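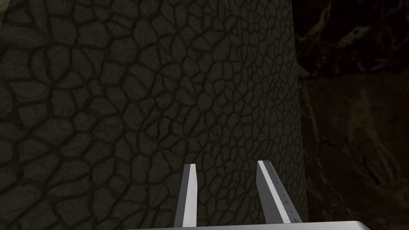
Fonduvstead Guidance on Simulated Gripper Trials
Friday, December 8, 2023 | Akent Reference Desk

The Fonduvstead Guidance is a set of good-practice rules for testing robot grippers in computer simulation. It applies to two-finger grippers and covers scene setup, camera placement, record keeping and review. The text has 12 clauses in four parts and is used by the Bander and Mushi simulation projects.

Scope

The guidance deals with simulated work only. Trials on physical machines fall under separate site rules, and a simulated result may not be cited as proof that a physical gripper is safe to run.

Scene setup

Clause 2 requires that a trial state its starting pose, including whether the fingers are open or closed. Surface textures must be listed by name in the trial record. A textured surface may be used as a backdrop without being modeled for contact, but the record must say so. Low light is allowed if the fingers can still be told apart from the background.

Records

Each run is stored with its settings, software version and random seed. Failed runs are kept on the same terms as successful ones. Clause 11 bars the removal of a run after review has begun, except where the file cannot be opened.

Review

Two reviewers read each record separately. Disagreements are noted in the record and are not averaged. The clauses are revised every April, and earlier versions remain available to member projects.

Last updated: December 2023
Contact the Reference Desk | © Akent | Back to top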